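To: nanarer-builders
Date: 1 October 2026
Subject: Re: Two arms and a door button, the force question

In an earlier message on this list it was written:

> I am following the door thread with interest but I think you make it
> too hard. If the button needs so much force, put the whole motion in
> position mode, command a point a few millimeters inside the panel,
> and let the arm push until it gets there. My own arm opens the shop
> cabinet like this since spring and I never touched the gains. Also,
> what do you do with the left arm meanwhile? If it does nothing you
> could sell it to me. And please tell us which version of the Koubek
> firmware you run, because the old one has a strange torque limit.

Thank you for this, and sorry for my slow answer. I was away from the workshop for a good part of the month, and I wanted to try your suggestion before I write something about it.

First the easy part. We run the Koubek firmware that came with the second batch of boards. I did update the right arm, then I forgot the left one, and for two evenings I was looking for a bug in my own code which was only this difference. If your two arms have a different delay after the same command, please check the versions first. The torque limit you mention is still there in ours, but it can be changed in the config file. The name of the parameter is not the same as in the printed manual, so search for "ceiling" and you will find it.

For people who joined the list lately: we are a small group in the shared workshop in Trundinton. We have two arms on one bench with black grippers, and the cloth is hung behind the table so that the cameras see fewer things which move. Our task for this autumn is a microwave oven. The right arm has to press the door release at the bottom of the panel, and then the door should be brought fully open without anybody helping. Later we want to put a bowl inside, but we are not there yet.
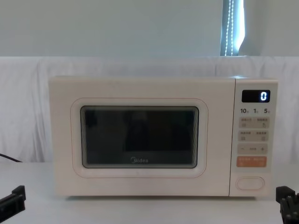 One subscriber asked whether it would not be simpler to begin with an oven that has a pull handle, because a handle forgives an error of a centimeter and a button does not. I agree that it is simpler. We discussed it in the group and stayed with the button for two reasons. A handle needs a good grasp, and our fingers are still not well aligned when they close. And a button gives a very clear result, the door is released or it is not, so the log is easy to read even for members who did not write the code.

Now to the position mode. I did the test as you described, with the target point six millimeters behind the surface of the button. It works when the oven stands exactly where the program thinks it stands. But the oven is not heavy, and the table covering is smooth. When the arm pushes to a fixed point and the contact is a little too low, the whole oven moves back instead, and the next attempt starts from a wrong place. Your cabinet is screwed to the wall, I suppose? In this case I believe you completely that it never fails.

We made 34 attempts in position mode, all with the same start pose. I stopped when I noticed that I was correcting the oven by hand after almost every one. This is not a fair comparison with the other method, I know, because I did not decide the number before I started. I will do it better next time.

What we use at present is slower. The arm comes near in position mode, stops in front of the panel, and then goes forward with low speed and a limit on the force. When the limit is reached it holds for a short moment and goes back. The holding time is important. At first I had it very short, and the latch was pressed but it did not have time to let go. The value in the config is now 373 milliseconds. Please don't ask me why it is not 370 or 400, it is what remained after I was turning the number up and down for a whole afternoon and then had to go home.

The distance from the base of the right arm to the front of the oven is 361 millimeters in our layout. With less distance, the elbow comes too near to its limit when the hand goes low. With more, the arm is stretched and the force becomes soft. If somebody wants to repeat this with Koubek arms, I would start from there.

About the power cable. It runs at the back, from the power strip on the left side of the table, and passes behind the oven. In our first layout the strip was on the right side, and the path planner did not know about the cable at all. Now I have added a forbidden zone in the planner, a simple box, which covers the strip and the plug.
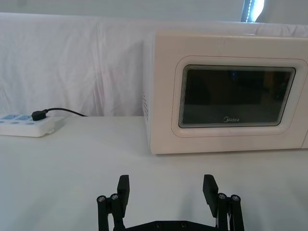
Another member wrote to me that a box around the strip is a waste of good table, and that a soft cost near the cable would let the left arm use the free area when it really needs it. This is probably true for a more mature system. For us the box has the advantage that I can understand it when something goes wrong. With the soft cost I would see a strange curve and I would not know if it is a feature. If you have such a cost function already written for the Nanarer planner, please share the file and I will try it on a copy.

Then the question of the left arm, which is not for sale. In the first version it did nothing, as you guessed. In the present version it waits low, on the door side, with open fingers, and when the door has been released it should take over the door and bring it further. The two arms must not do this at the same time. If the right one is still near the panel and the left one begins to pull, the oven turns on the table. So there is one flag between them, and the left arm may start only when the right one has reported that it moved back.

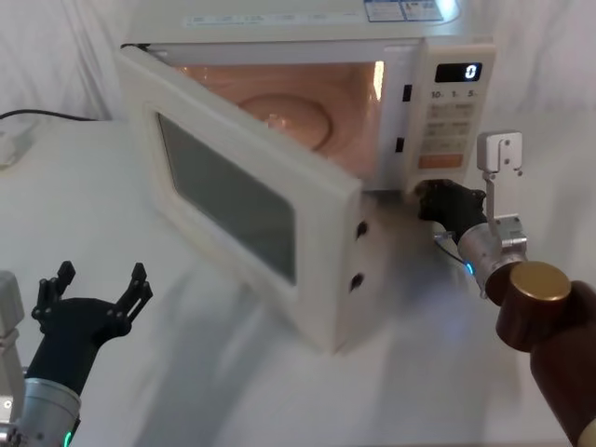 The report comes through the Gerkano bridge, and there I have a problem that I could not solve. Sometimes the message arrives twice. The second one makes the left arm begin its sequence again from the start, with the door already somewhere in the middle. I have put a check which ignores a second message within one run, but it is a plaster and not a repair. Has anyone here seen double messages with two arms on the same bridge? We have one bridge for both, and maybe this is the mistake.

Two smaller things, before I forget.

The screws at the finger joints of the gripper. Ours become loose after long sessions, and then the pad stands at a slightly different angle. I tighten them now at the beginning of each evening. If you use thread lock on yours, which strength do you take? I am afraid to make it permanent.

The calibration script that was in my last message has an error in the units, degrees in one place and radians in another. Please delete it. The corrected one is in the shared folder, in the subfolder for October.

I will make the comparison of both methods again with a fixed number of attempts, and with rubber feet under the oven in one half of them, and I will send the logs as they are.

Greetings from the Trundinton bench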